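Wirkville Paper Store: Frequently Asked Questions

Answers to the questions we receive most often about ordering, storing and using drawing and printing papers. If your question is not covered, write to the technical desk.

What does the weight figure mean?
The weight is given in grams per square metre (gsm). It is measured before cutting, so it does not change with sheet size. A heavier paper is usually thicker, but thickness also depends on how hard the sheet has been pressed. Two papers of 300 gsm can differ noticeably when you handle them.

Which papers are acid-free?
All papers in the Farina range are acid-free and buffered with chalk. Ateck layout paper is not buffered and will yellow in daylight. We do not recommend it for finished work.

How do I find the grain direction?
Bend the sheet gently, first one way and then the other, without creasing it. It will resist less when the bend runs parallel to the grain. On Farina sheets the grain runs along the long side unless the packet is marked "SG". Fold with the grain where you can. Folds made against it tend to crack on heavier papers.

Can pencil be removed completely?
Soft grades up to 2B generally lift from a sized paper. Hard grades leave a groove, and the groove remains after the graphite has gone. Hold the sheet flat with your free hand, work in one direction and use light pressure. Brush the crumbs away with a soft brush, as a bare hand can leave grease on the surface.
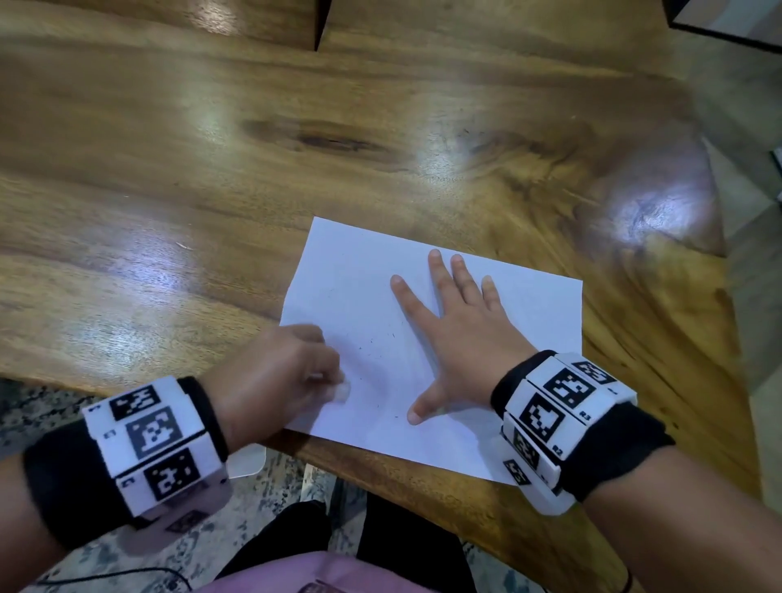
Coloured pencil contains wax and responds poorly to any eraser. Test it on an offcut first.

What is sizing?
Sizing is a treatment that controls how much liquid the paper takes up. Internal sizing is added to the pulp; surface sizing is applied to the formed sheet. Farina Drawing has internal sizing only. Farina Wash has both, and will stand more rubbing and more water.

How should I store paper?
Store it flat, in the dark and away from outside walls. Leave it in its wrapper until needed. Paper that has been in a cold room should rest in the working room for 4 hours before use - longer if it is a full packet. Rolled sheets can be flattened under a board overnight.

Why has my sheet curled?
Curl is caused by one side holding more moisture than the other. Turn the sheet over and leave it under a light weight. If it curls again in the same direction, check for a radiator or window nearby.

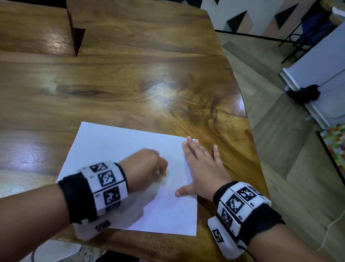
Which side of the paper should I use?
Either side is suitable for pencil. For ink and wash, use the felt side, which has the more even texture. On Farina sheets with a watermark, the felt side is the one from which the watermark reads correctly.

Can I order single sheets?
Single sheets are available over the counter only. Postal orders start at 10 sheets per type, and trade packs contain 1000 sheets. Cut sizes cannot be returned.

Who do I contact?
Paper queries go to Csenge Pintér. Trade accounts and deliveries by Fesent are handled by Maksym Zakharchenko. The desk is closed on Sunday and for stocktaking in March.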